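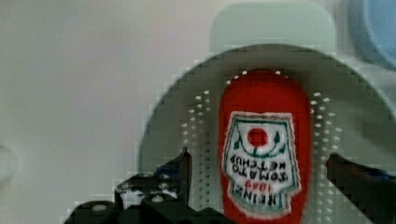
Shop Tips: Before You Sign for the Arm

Posted 03/08/2021 by Kwaku Kpodo

Several of you have written in asking what to budget for a small robot arm that can pick and sort kitchen odds and ends: sauce packets, lids, tea bags, the little tubs of jam. I run a bench in the back of a catering supply shop, and I have now bought two arms, returned one, and kept every receipt. What follows is the list I wish had come in the crate in place of the sticker sheet.

Start with the smallest, floppiest thing you own

Every sales video features a cube. The cube is foam, it is two inches across, and it has never disappointed anyone. You will not be handling cubes. Go through your drawers and find the flattest, slipperiest item you expect the arm to pick up, then ask the seller to run that item and send you the footage uncut. A ketchup packet is a fine choice. It lies flat, it has no handles, and it is full of ketchup, so a bad squeeze has consequences that a foam cube does not.

If the seller asks whether you could send something "more representative," cross them off and have some lunch.

The arm is the cheap part

The quote will have one large number on it and you will stare at that number for a week. Meanwhile the other costs are lining up outside. On my second purchase, the extras that weren't on the first quote came to $647. That covered spare fingertips, a longer cable, a mounting plate with holes that matched my bench, and a shipping charge for the mounting plate with holes that did not.

Write these down the left side of a sheet of paper before you talk to anyone, and don't let the call end until each has a price beside it or the word "included":

Gripper, and whether it is the one in the photos
Spare fingertips
Wrist camera and its cable
Mounting plate
Stop button (you would think)
Power supply with your country's plug
Software, and what happens in year two
Shipping both ways

"Included" should be in writing. I have had "oh, that's included" said to me warmly over the phone by a man who no longer worked there when the invoice came.

Fingers wear out, so buy them like sponges

Grippers get all the attention at purchase and none afterward. The tips are what touch the work, and they wear, pick up grease and lose their bite. Price a set of replacements before you price the arm. If the only source is the maker, and the maker quotes lead times in seasons, look elsewhere. I ordered tips from Keltine in November and had time to take up bread.

Wipe them at the end of every session with a damp cloth and a drop of dish soap, then dry them. Keep them away from bleach sprays unless the maker says it's all right. And if the tips will touch anything that someone will later eat, ask for the food-contact paperwork by name. "It should be fine" is not paperwork.

Spend on what goes under the item

This is the tip that gets the fewest thank-you notes and saves the most money. A packet lying on a bare counter is hard to get a finger beneath. A packet on a surface with some texture or holes to it is a different problem, and often a kinder one. Before paying for a fancier gripper, walk around your kitchen with the packet and try it on things. Colander, steamer plate, cooling rack, silicone mat, folded dish towel. I got more improvement out of that walk than from the upgrade package Bistow wanted to sell me, and I already owned the colander.

One warning about anything with holes: a burst packet goes straight through. Put a tray underneath.

Pale on pale is asking for it

White dish, white bench, white wall makes for a tidy photo and a confused camera. A bright red packet will get by. A white sugar packet will vanish. Set aside a little money for mats in two dark colors and a lamp you can move. Neither needs to come from a robotics catalog, where a mat becomes a "work surface solution" and costs accordingly.

Measure reach with the clutter in place

Reach figures are taken with the arm stretched out like a cat on a radiator. Useful reach, with the fingers pointing down and the wrist at a sensible angle, is shorter. Cut a piece of string to the useful figure, pin one end where the base will go, and swing it around. Leave your bowls and tubs where they normally live while you do it. My first arm reached everything on the bench apart from the bin.

Check your door, too. The crate for the Kunau was 60 inches long and my back door had opinions.

Rent if you can stand to

Ó Conaill rents by the month, and a month is long enough to find out whether you want an arm or wanted to have bought one. Keep a log while you have it. Mine was a school notebook with four columns: date, item, picked or dropped, and remarks. The remarks got shorter as the month went on.

When the month is up, look at which items fill the dropped column. If it's one item, move that item to hand work and carry on. If it's all of them, you have learned something for the price of a rental — and the notebook is still half empty.

Budget your own hours

Setting up took me 92 hours, spread over evenings and a great many cups of tea. No quote will mention them. Put them on the sheet anyway, at whatever you would pay somebody else to sit on an upturned crate nudging a gripper sideways by the width of a pencil line. Then add up the column again and see if you still like it.

Odds and ends

Label both ends of every cable the day it arrives.

Buy your test packets by the case. You will go through them, and scrounging them from the sandwich place gets you known.

Keep the crate until the return window closes, even if your household has views on the crate.

Next month: descaling the big urn, with questions from readers who have already tried it with the wrong stuff.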